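회벽 느낌 벽, 다들 관리 어떻게 하세요?
인테리어 수다방 > 벽/바닥 > 글 416

모팻댁
안녕하세요, 늘 눈팅만 하다가 처음 글 남겨요. 10월에 이사 갈 집 거실 벽을 거친 회벽 질감으로 해볼까 하고 몇 달째 고민 중이에요. 친정엄마는 먼지 앉는다고 결사반대시고, 남편은 제 마음대로 하라는데 그 말이 제일 무섭잖아요 ㅎㅎ 실제로 살아보신 분들, 청소는 어떠신지 또 아이들이 부딪혀서 긁히지는 않는지 편하게 말씀해 주시면 정말 감사하겠습니다. 업체 견적은 두 군데 받았는데 금액 차이가 꽤 나서 그것도 마음이 복잡하네요.

bullia4
저희 집은 4년째 쓰고 있어요. 결론부터 말씀드리면 저는 다시 해도 할 거예요! 먼지는 앉긴 앉아요. 그런데 마른 솔로 위에서 아래로 한 번씩 쓸어주면 되고, 저는 그걸 계절 바뀔 때나 합니다(부지런한 분들은 더 자주 하시겠지요). 저녁에 스탠드 하나 켜두면 벽에 그림자가 오돌토돌 지는데 그 맛에 살아요.

수키네부엌
저는 조금 다른 의견이에요. 예쁜 건 인정! 그런데 둘째가 막 걷기 시작할 때 벽을 짚고 다니다가 손바닥이 쓸려서 엄청 울었어요. 결국 아이 키 높이까지는 사포로 갈아내고 다시 칠했답니다. 돈은 돈대로 들고 가루는 온 집안에 날리고… 아이가 어리시면 조금만 기다렸다 하시라고 말리고 싶어요.

bullia4
수키네부엌님, 그건 마감을 너무 거칠게 하신 것 아닐까요? 시공할 때 흙손으로 한 번 더 눌러달라고 하면 훨씬 순해지던데요.

수키네부엌
눌러달라고 했지요 ㅠㅠ 업체마다 손이 달라서 말로는 다 전달이 안 되더라고요. 샘플판을 꼭 만져보고 정하셔야 해요.

느린오후
두 분 말씀 다 맞는 것 같아요. 저는 시공보다 가구가 더 어려웠어요. 벽에 표정이 많으니까 이것저것 갖다 놓으면 금세 어수선해지더라고요. 그래서 요즘은 크림색 벽에 밝은 바닥, 거기에 낮은 갈색 나무장 하나쯤 두는 조합을 염두에 두고 있어요. 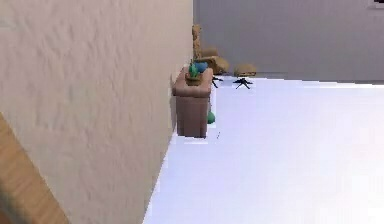
그리고 가구는 벽에 딱 붙이지 마시고 손가락 두 마디쯤 띄우세요. 저는 처음에 모르고 서랍장을 바짝 밀어붙였다가 뒷면이 다 긁혔답니다. 뒤쪽 모서리에 펠트를 붙이는 것도 좋아요.

모팻댁
세상에, 이렇게 정성껏 답해주실 줄 몰랐어요. 저희 아이가 이제 두 돌이라 수키네부엌님 말씀이 제일 마음에 걸리네요. 우선 안방 침대 머리맡 쪽만 해보고 거실은 나중으로 미룰까 봐요. 엄마께도 그렇게 말씀드렸더니 그제야 표정이 풀리셨어요.

bullia4
안방부터 하시는 것도 좋지요. 다만 머리를 기대는 높이에는 헤드보드를 꼭 두세요. 머릿기름 자국은 저도 아직 해결을 못 했어요.

수키네부엌
그 자국은 빵으로 문지르면 조금 옅어져요. 식빵 가운데 하얀 부분이요. 진짜예요!

느린오후
식빵이라니 ㅎㅎ 내일 아침에 한 장 남겨놨다가 해보고 다시 글 남길게요.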